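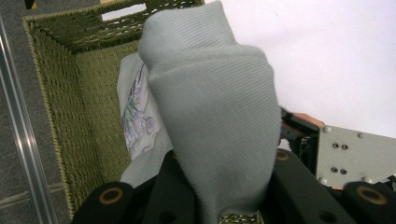
Knitwear over the green basket, held in the Stitport.

Stitport hand gripper, reviewed from the sorting room
Posted 15/05/2019

I should say where I'm coming from. I work in the finishing end of a laundry in Mamham, the sort that does guest houses, a couple of care homes and a counter trade in washing and folding for whoever walks in. I have been folding things for money for most of my adult life. When the firm took on the Stitport kit in April I was one of the people asked to use it, and I have now used it long enough to have opinions. The firm didn't ask for this review and neither did Stitport.

What you get is a two-fingered gripper that you carry in your hand. You squeeze, the black fingers close, and a camera records what the fingers do. The recordings go off to Drarnent, who do the software side, and the idea is that a robot arm will one day pick washing out of a basket the way you did. So for now you are the arm. You do your usual job with a worse pair of hands and somebody else learns from it.

The starter kit is £2000 and the Drarnent subscription comes on top. We have one gripper, a charging dock and a printed guide that was clearly written by someone who owns four jumpers.

In the hand

It's lighter than it looks. The fingers are broad and rounded, so nothing catches on a loop of yarn, and I'll give them full marks for that. I was expecting a drawer of snagged cardigans by the end of the first week and I have yet to see one. The squeeze is smooth. It will take a good thick pinch of jersey and hold on to it, and it manages towels well enough if you go in at a corner.

Thin things are where it gets silly. A cotton pillowcase lying flat on another cotton pillowcase might as well be painted on. You and I would rub the top one with a thumb and feel it come away. The Stitport has no thumb to speak of, so you scrape and nudge and squeeze and come up with both, or neither. The guide says to "approach from a fold". Fine, but half of my working day is getting rid of folds that are in the wrong place.

Socks I refuse to discuss.

The grip is too big for me. I have small hands and after a long go my wrist aches in a place that folding never troubled. One of the taller people on our shift says it suits him perfectly, so there you are. For the money I would have expected a second size in the box, or at least a strap that does up tighter. Stitport's help page suggests "regular breaks", and I'd like to see that put to whoever does our rota.

Charging and the dock

A full charge took 43 minutes when I timed it, which beats what the box claims. The battery lasts the stretch between breaks and a bit over. The dock is a solid piece of kit but it wants its own socket and a flat surface, and in a laundry you can have one or the other. Ours lives on top of the label printer. It also bleeps when full and carries on bleeping until you lift the gripper off, and I haven't found the setting that stops it.

The recording side

You press to start, do your pick, press to stop. If you forget to stop, you've recorded yourself walking to the kettle, and then you have to find that stretch on the tablet and throw it out. The tablet program is plain and it works. I had it learned in a morning and I am not quick with these things.

What it doesn't have is any way of saying why. If I put a cardigan to one side, it's very likely that I've felt something wrong with it: a thin elbow, or a button hanging on by a thread. None of that goes in. There's a tick box for "success" and a tick box for "failed", and putting a garment aside for mending counts as failed. I asked about this through the support form and was told that a notes field was "being looked at". That was some weeks ago.

Drarnent want 1000 picks from us before they'll even tell us whether our washing is suitable. I think that ought to be printed on the front of the box. It's buried in the second half of the guide, after the part on cleaning the fingers (damp cloth, no solvents, let it dry).

What it has done to the job

This is the bit I really wanted to write. The sales sheet says the kit "fits around your existing team". It doesn't. Somebody has to be on it, and whoever is on it is slow. Picking with the gripper takes far longer than picking by hand and the baskets behind you don't stop coming. So the rest of the table goes faster to cover. In our first fortnight that was put up with in good spirit, and after that it wasn't.

We now do it in the slack part of the afternoon, on counter-trade baskets only, and that has calmed things down. I'd advise anyone bringing one in to settle that before it arrives. I'd also advise settling whether gripper time is paid at the ordinary rate or something better. You are teaching a machine a skill you were never paid very much for having. Ours is the ordinary rate. I have raised it, and I was listened to politely.

Then there is the larger question, and people on the floor ask it all the time. Am I doing myself out of a job? The firm says no, the arm would take the lifting and we'd move on to pressing, mending and checking. Perhaps. I've heard that said before about other machines. When the Doucette folder came in for the flat sheets we were told the same, and to be fair to it, nobody was sent home. But when people left they weren't replaced, and the table is shorter than it used to be. The Doucette also did away with the one job where you could stand opposite a friend, each with two corners, and have a proper chat. I still miss that more than I expected to.

My own guess is that the arm is a long way off. A basket of counter washing is a mixed bag in every sense. Knitwear on top of printed cotton on top of somebody's gym kit, all pushed in together. I can tell what most of it is by touch before I've got it out. If the robot learns from me using a tool that can't feel, I don't see how it'll learn that part. I may be wrong, and cleverer people than me are being paid to think so.

Some good things

I said I'd be fair. Working slowly with the gripper made me notice how I empty a basket, and I've changed one habit as a result: I now lift the heavy knits straight up and out before I touch anything else, where I used to drag them over the rim. It's kinder to the wool and to the basket as well. I could have worked that out without spending two grand of the firm's money, but I hadn't.

One of our team has a bad shoulder and would be very glad of an arm that did the bending. I don't want to be so sour about all this that I forget that. If it ever turns up and does the low baskets all day long, I'll shake it by the finger.

And the build is good. Ours has been knocked off the table twice on to a hard floor and still closes square.

Would I buy it?

With my own money, no. For a big plant washing the same towel all day, with people to spare and a manager who has thought about the rota, I could see the sense in a trial. For a mixed laundry our size it's a lot to pay for the chance to be told later on whether you're suitable.

If Stitport are reading: a smaller grip, a mending button on the tablet, and a bleep that stops.

Two stars out of five. It would be three if the dock were quiet.

Update: the strap can be taken in further if you unthread it from the back and go round again. It's better. The wrist still aches by tea time.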